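Grunport Shell Handling Simulator: review after the open day in Fukstead

Posted March 6, 2024 in Reviews, Small Automation 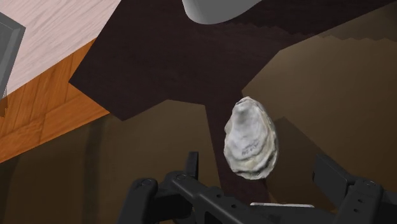
What I went to see

Dierckx opened its workshop in Fukstead to visitors for one afternoon, and I drove there mainly for the Grunport package. It is a simulator for people who want to handle difficult objects with a two-finger gripper. You load a room, an arm and an object, and you practice the grasp on the computer before you try it with real hardware. The oyster shell is the object they are most proud of, and I understand why. I work with shellfish sorting at Oltbridge, a small company with 4 packing tables, so for me this was not only curiosity.

The license costs 2,740 dollars for the first year and 849 for every year after. I paid nothing for the visit and I have no agreement with Dierckx.

The demonstration

We were placed in two groups, and each group got a little less than one hour. The presenter drove the arm by hand controller first, and then let the program choose the grasp by itself. I liked that the camera view close to the gripper stayed on the big screen for the whole time. From there you see the two black fingers open with the shell between them, and you can judge the angle much better than from the side view. The room behind goes steep and tilted when the arm turns, and one lady in my group had to look away for a moment. I got used to it after some minutes.

The shell itself is very good. The ridges go around it in wavy bands, it is gray and cream with darker, a little greenish parts in the deep places, and the tip is more chalky. Near the middle it has some small dark marks like scratched letters, but I could not read them. Most simulators I tried before give you a smooth egg with a shell picture glued on it. The Grunport one looks like something I would take out of a crate.

The gripper model is also careful work. The pivots and bolts are modeled, and also the row of small holes in the bracket. The right finger pad is flat and rectangular, and from the close view it leans slightly outward, so I could follow well how it faces the shell.

The program found its own grasp in most of the tries I watched. When it failed, the shell turned around the narrow end and slipped down. I have the same problem with real shells, so I took this as a good sign for the physics.

Less good

The rooms are made for household tasks, with wood everywhere. For my work I would want a wet steel table and a conveyor, and these you must build yourself. The presenter said that a food industry room is planned for September, but it was not on the price list and I would not buy because of a promise.

The object library is advertised with 1,000 items. I asked how many are shells and got the answer "several." In the menu I found the oyster, two mussels and a scallop. The mussels were much simpler than the oyster, almost without surface detail.

The manual is thin. The chapter about contact settings has two pages and explains the friction value but not the softness of the pads, and the pads are exactly what I would change first.

The starting time was also long. After each change of room we waited, and the presenter filled this time with slides about the company.

About the visit itself

Parking is behind the building and the sign is easy to miss. The workshop is warm, so leave the coat in the car. Coffee was free. You may try the controller yourself at the end if you write your name on the paper by the door when you come in. I did not see the paper until late and got only five minutes, which I regret.

Would I buy it

For a school or a design office that develops grippers, yes, I think the price is fair. The close view and the quality of the oyster shell are worth paying for. For a packing company like mine, I will wait until the food room exists and somebody can show me a wet shell. I have asked Dierckx for the trial version, and if they send it I will add my results under this review.

My rating: four stars of five for the software, three for the open day.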